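Broris, "Clorner" (album review)

I put this record on for the first time while making soup, and I burned the onions, so take that as my rating if you're in a hurry. Clorner is the second album from Broris, and it's a big, friendly, slightly shaggy thing that I've been carrying around with me since August like a favorite sweater.

If you only know them from "Alva" (and I think most of us do, it was everywhere for a while!), you may be surprised by how quiet the first side is. Nataša Lazarević sings close to the microphone, almost under her breath, and the drums stay out of the way until the third song. Then the guitars come in on "Muta" and, oh my, I had to sit down. It's 392 seconds long and I wouldn't trim a single one of them.
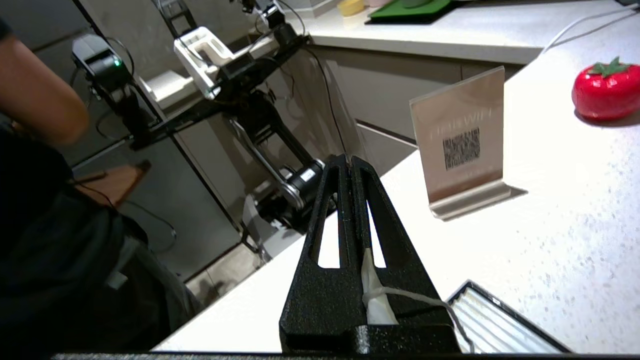

Side two

The second half is looser and louder, and I suspect it was more fun to make. There's a waltz, a song that is mostly handclaps, and a closer that fades out far too soon for my liking. I do wish the bass were a bit higher in the mix, and one of the ballads goes on after it has said what it came to say. But the whole album runs about 50 minutes and I kept starting it over, even on the nights when I had other things to listen to for this page.

Get the vinyl if you can find it. The lyric sheet is lovely, and the gatefold has Lazarević's own drawings inside.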